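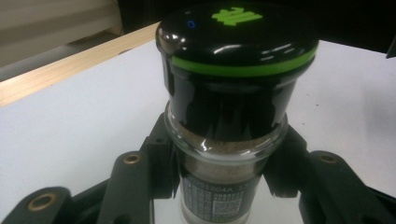
tonerdust63
Has anyone here leased office copiers from Esstead? Their rep wants us on a 63 month deal and says the "smart" toner alerts alone will pay for it. I have my doubts. These days a glass jar gets a black lid with a little blue light on it, and I'm supposed to be impressed that a copier can send me an email.

Landton_Mike
We signed with them in March. Alerts work fine. The overage rate is what you should be reading.

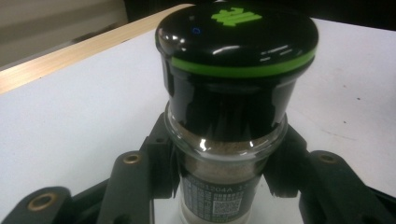 Black lid, green band, blue light.

tonerdust63
Rep says overages are "rarely an issue." Rarely for who?

pkaimal
Parvathi Kaimal here, I run the front office at Venkataraman. We paid overages in 2 quarters and both bills were wrong. I'd buy used and pay for service calls.

Landton_Mike
Disagree. Used is great until the fuser goes and the shop can't get one. We had that with a Lesgate machine and printed nothing for days.
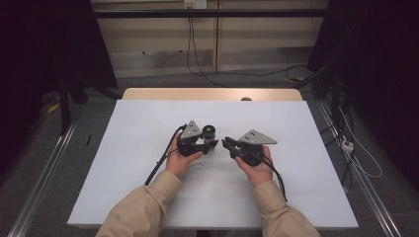

And before anybody says keep a spare, we did. The spare was the one with the bad fuser.

pkaimal
So you had two bad copiers. I don't see how a lease fixes that, you just pay monthly for them.

tonerdust63
Asked for the return terms in writing. Got a brochure. Not signing until I see the freight charge.

53 replies | 2 shares
Back to top | Contact the moderators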